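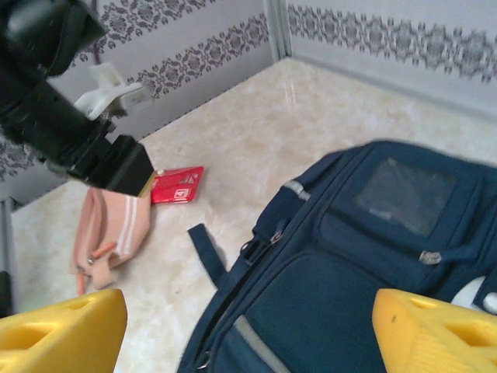 Lavender for clothes moths: does it do anything at all, or have we all just agreed to go along with it? I lost three jumpers last winter and everyone I spoke to came out with lavender before I'd finished the sentence. My mother, the woman in the dry cleaner's, a leaflet that came through the door. I've given in and tried it in a fabric pouch (a pink one, if it matters, and I doubt the moths care) and the cupboard now smells like a gift shop. What I can't find is anybody who can tell me how they'd know it was working. No holes in a month proves nothing. I had no holes for eleven years before this and I wasn't doing anything then.

The shop in Stadham sells a Wollevden set for £20, which is cedar rings plus sachets, and the box says 3000 satisfied households. Satisfied how? Did someone go round and look in their wardrobes? I would like to hear from people who had an actual infestation, got rid of it, and can say what they did. Please don't tell me about conkers. I've heard about conkers.

For what it's worth, the damage is all in wool. Cotton things on the same shelf are fine. The worst one was bitten under the arm and along one side, and I only found it when I put my thumb through. I've since taken to going over anything knitted by the window before it goes back, turning it inside out and looking along the seams, which is dull work, and with dark colours I'm never sure what I'm looking at.

Amarachi Nwankwo
January 7, 2018

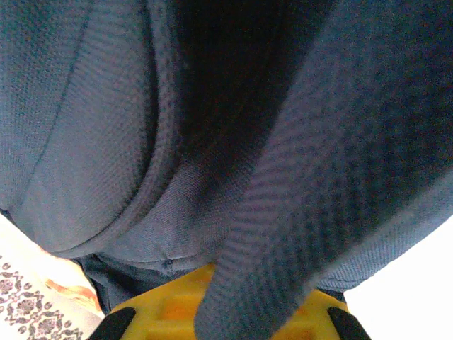
Mokura
It's the grubs that eat the wool, the flying ones don't eat at all, so anything that only "repels moths" is already aimed at the wrong end. I had them badly for two years. What worked for me was the freezer. Bag each thing up, squeeze the air out, leave it in there for a fortnight, then let it come back to room temperature inside the bag so it doesn't get damp. A fortnight is longer than some people say, but my freezer is old and I don't trust the dial.

While the clothes are in there you have to clean the cupboard, and I mean properly. Crevice tool into every join, along the back, under the lining paper if you've got it. Throw the lining paper out. Empty the hoover outside. I skipped this the first time and put clean jumpers back onto a shelf that still had grubs in the corners, so there went a fortnight.

As for lavender, I used it all through those two years. Draw your own conclusions. It may put off the odd one. It will not clear a cupboard.

Wash before you store, too. They like wool that's been worn, with a bit of sweat or gravy on it. Mine went for the collar and cuffs every time.

Benjelloun
never had a problem, always used cedar balls, you just sand them when the smell goes. Also conkers are quite good, I know you said not to

Amarachi Nwankwo
Thank you Mokura, this is the first reply I've had anywhere that includes the thing not working. The freezer is small but I can do it in batches. Benjelloun, with respect, if you've never had moths then you can't say the cedar got rid of them. I've never had a tiger in the house either.

Would they be in the room as well as the cupboard? The carpet is wool mix and goes right under the wardrobe, where I can't get the hoover.

Pennyfold
Yes, they could easily be in the carpet, and under the wardrobe is where I'd look first. Dark, never walked on, full of fluff. Pull it out if you can find someone to take the other end. You're looking for bare patches, gritty bits the same colour as the pile, and little silky tubes. Do the edges by the skirting as well.

I'd be wary of anyone who sells you a whole-room treatment before they've moved any furniture. I had a man quote me for the entire upstairs from the doorway. I got a sticky trap instead (the pheromone kind) and put one in each room. They only catch males so they won't cure it, and the packet is rather coy about that, but they do show you which room to start in. Mine was the spare bedroom, not the one I'd been spraying.

Hard floors are less bother, though fluff still collects along the edges, so you don't get off scot-free. Wallpaper I wouldn't lose sleep over unless it's coming away and there's dust behind it.

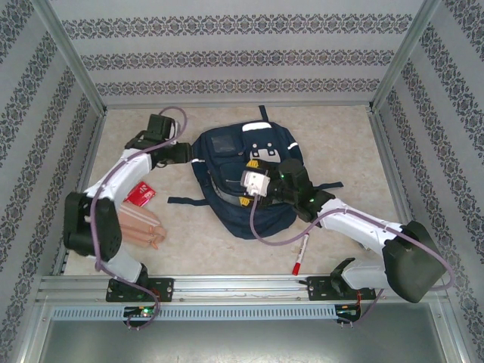

Grey paper with dark patterned bands, above a pale mottled floor.

Check the traps again in March if the heating's been on all winter. And keep your £20 for now.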